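Small Packets, Clear Bags: Storing Snacks at Home

By Fatima Adeleke

Most dry snacks go stale through moisture. A puffed corn or rice snack leaves the factory with very little water in it and a great deal of surface, so it takes up damp from kitchen air quickly. Fried snacks have a second problem, as light and oxygen turn the oil rancid.

Packaging deals with both, to different degrees. Metallised film is a plastic layer with a very thin coating of metal. It blocks nearly all light and slows water vapour well. Plain clear film blocks almost no light, and its resistance to vapour depends on the plastic and its thickness.

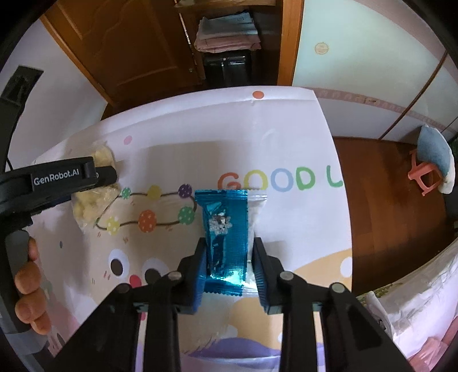
Seals deserve as much attention as film. A factory seal is made by pressing two heated layers together, often between ridged jaws. The serrated, crimped edges at the top and bottom of the teal-blue foil packet are typical of small single portions. A zip-top bag, like the clear one behind it, relies on a pressed track and can be reopened. Crumbs or powder in the track will leave a gap, so wipe it before closing.

For the cupboard at home, the following works in practice.

Keep unopened foil packets upright in a shallow box, oldest at the front. The Ollwood drawer tray is 40 cm long and fits most base units.

Move puffed snacks in clear bags to a dark shelf away from the kettle and hob.

Press the air out of zip-top bags before closing, working from the base upwards.

Write the month of opening on the bag. A packet opened in March should not still be there in June.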